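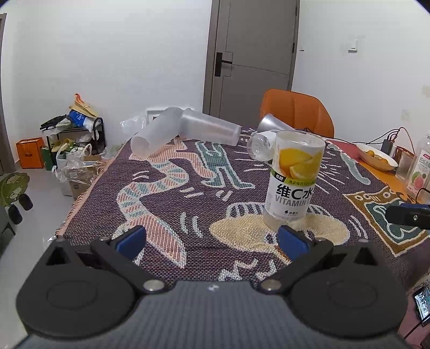 Science for Kids > Materials > Cloth and Fiber

How Woven Cloth Holds Together

A woven cloth is made from two sets of threads. One set runs the long way and is called the warp. The other set runs from side to side and is called the weft. The two sets cross each other at right angles. No glue is used. The cloth stays in one piece because each thread presses against the threads it crosses, and the rubbing between them stops them from sliding. This rubbing is called friction.

The loom

A loom is a frame that keeps the warp threads tight. Before weaving starts, every warp thread must be tied on and pulled to the same tightness. On a small table loom there may be 100 warp threads. A loom for bedsheets has many more.

Weaving one row takes 4 steps:

1. Lift half of the warp threads. This makes a gap called the shed.
2. Pass the weft thread through the gap.
3. Push the weft thread down against the rows already made. This is called beating.
4. Lower the first half of the warp threads and lift the other half.

Then the steps start again. The tool that carries the weft thread is called a shuttle.

Three basic weaves

Plain weave goes over one thread and under one thread. It has the most crossings, so it is firm. Many tablecloths and handkerchiefs are plain weave.

Twill goes over two threads and under two threads, and each row moves over by one. This makes slanted lines. Blue jeans are twill. Look closely at a pair and the lines can be seen.

Satin weave lets a thread pass over four or more threads before it goes under one. The long loose parts are called floats. Floats reflect light evenly, so satin looks shiny. They also catch on things easily.

Coarse and fine

Cloth made from thick threads is called coarse. Cloth made from thin threads packed close together is called fine. Weavers measure this by counting the threads in one inch. A cloth with 50 warp threads per inch is finer than a cloth with 20 - if both are the same kind of weave.

How pictures get into cloth

There are 2 common ways. The first is printing, where color is put on after the cloth is made. A printed picture is often paler on the back. The second is weaving the picture in, using threads that were dyed before they went on the loom. In some kinds of woven picture, the colors on the back are the reverse of those on the front.

What a fringe is

When cloth is cut from the loom, the ends of the warp threads stick out. If they are left long and knotted, they form a fringe. The knots stop the last weft rows from coming loose. Some fringes are made separately and sewn on.

Try it

Cut slots in the top and bottom of a piece of stiff cardboard. Wind string up and down through the slots. This is the warp. Weave yarn over and under with your fingers, and go the opposite way on the next row. Do not pull the yarn tight at the sides, or the cloth will get narrower as it grows.

Comments

stindby_reader: My class did the cardboard loom. The slots need to be the same distance apart or it goes crooked.

yarnbox: Is knitting a kind of weaving?

mossy_4: No, knitting is loops made from one yarn. That is why a sweater stretches more than a tablecloth.

yarnbox: ok thanks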